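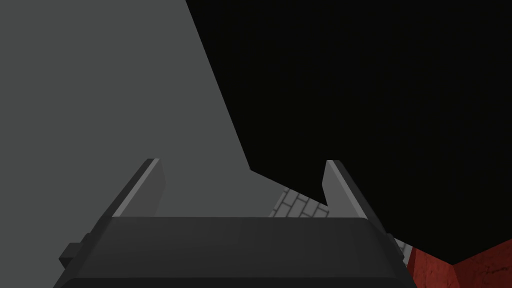 I'd been hearing about Jorer for months before I got on a train to Arncombe to see who was behind it. Jorer is a small outfit that teaches robot arms by having a person steer them through a job, over and over, and I was dying to know what that does to a person's wrists.

"It's your neck that goes first," said the lead operator, before I'd even sat down. She has been steering arms for three years and used to drive a forklift at Sanlow, where she says the view was better. "You're looking out from behind the gripper all day. You get two fingers and whatever happens to be past them."

New people start in simulation, with a hand controller and a screen. I asked if that felt like cheating (I'd pictured sparks and steel!) and she laughed at me. "You can put the wrist into a wall in there and all it costs you is the run. Do that on the real arm and I'm on the phone to the repair shop."

So how many tries does it take? For the drawer task they wanted 1,000 good runs and they were at 390 when I visited. A run lasts 35 seconds if you know what you're doing. I got a go, and mine was a lot longer than that, mostly because I kept turning left when I meant to tilt.

"Everybody fights the camera," she told me. "You move your hand and the whole world swings. I tell people to go slow near a surface, back off, look again. And leave the hesitation in. If you stopped to think, the robot may as well see where you stopped."

That surprised me. I'd assumed they only kept the smooth ones, and she said they did at first, until an arm they'd trained for Abou Zeid got itself a little crooked and had no idea how to straighten up. Now they record recoveries on purpose. Thirteen of them a shift, which sounds like a made-up rule and she admitted it sort of is.

She also still likes guiding the real arm by hand, just grabbing it and pulling it along - "you feel the weight, you feel when it's stuck" - but it's slow, and your own arm gets in the way of the cameras. In June they're adding a second hand controller so one person can run two arms at once. I asked if she was looking forward to it.

"Ask my neck," she said, and went back to her drawer.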